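Wrapping round things: what holds up and what doesn't

Every January I get letters about broken ornaments, and nearly all of them come from people who followed some clever wrapping trick. So I tried the common ones at my kitchen table with a box of 27 odd-shaped pieces, most of them rounded and none of them valuable.

First, the tissue twist. You roll the thing up, twist both ends like a candy and call it done. It looks nice. It also leaves one thin layer over the fattest part, and that is the part that hits the side of the box. Skip it.

Paper first and plastic second is the one I'd keep, with some grumbling. Set the piece on a sheet of plain white paper, bring the sides up and fold the extra over the top. Don't fuss with the flaps. Run another strip around the middle. Then put clear plastic film over the paper, snug but not tight, and gather what's left at the bottom into a tail. 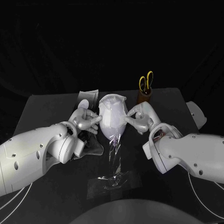

Paper around the middle, plastic twisted at the bottom.

Kusum Sachdeva wrote to say the tail should be cut off short. I disagree. A long tail can be tucked back under the piece as a bit of padding, and you'll want something to grab when you unwrap.

Pankaj Bhatt swears by Dudano wrap, which costs more than the store brand. I used up a roll and couldn't tell them apart. Save your money.

I'm also not sold on taping everything. Tape on plastic is a pain to peel, and people reach for scissors. One small piece is plenty.

As for the "100 percent crush-proof" boxes, I have yet to own one. Put crumpled paper in the bottom, keep the heavy pieces low and stop filling before the lid bulges. If it rattles when you tip it, add more paper.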